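4. Weighing and dosing

The Misell grinder has no built-in scale. Each dose is weighed before it goes into the hopper, so set up your kitchen scale before you start this section.

4.1 Preparing the scale

1. Put the scale on a hard, level surface, away from the grinder. Vibration from the motor will upset the reading.
2. Switch the scale on and wait for the display to settle.
3. Set the unit to grams.
4. Place an empty bowl on the scale and press the tare key. The display should return to zero.
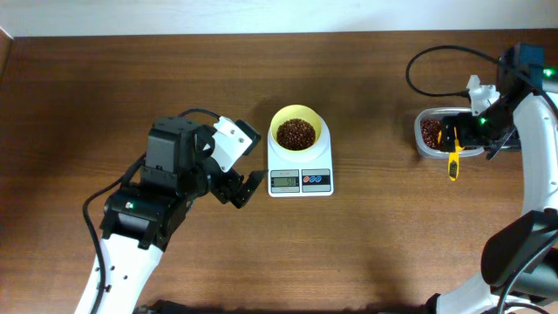
5. If the display drifts after taring, check the batteries first, then the feet.

Note: The hopper holds 290 g. Do not fill it past the line. Beans above the line can lift the lid and trip the safety switch.

4.2 Weighing a dose

1. Add whole beans to the bowl until you reach the weight you want. For a first test, use 20 g.
2. Wait for the number to stop changing before you add or remove beans.
3. Pick out any stones or sticks. These will damage the burrs and are not covered by the warranty.
4. Tip the beans into the hopper and close the lid until it clicks.

Very oily dark roasts tend to stick to the hopper wall. Tap the side lightly — do not push beans down with a spoon or a finger. 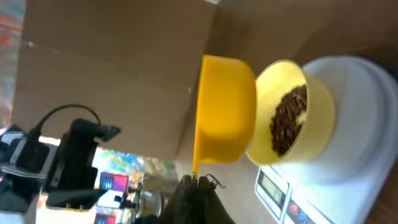 Mutua Bakilana writes that 20 g was too much for his small pot and that he now runs the test with 12 g at the same grind setting. This works, but a small dose leaves a larger share behind in the chute, so brush the chute out before you weigh the grounds.

4.3 Checking the output

1. Place the bowl under the chute and grind the full dose.
2. Weigh the grounds. A loss of up to 1 g is normal on a new machine.
3. If more is missing, unplug the grinder, remove the upper burr and clean the chamber (see section 7).

Caution: Unplug the grinder before opening the chamber. The burrs can keep turning for a short time after the switch is off.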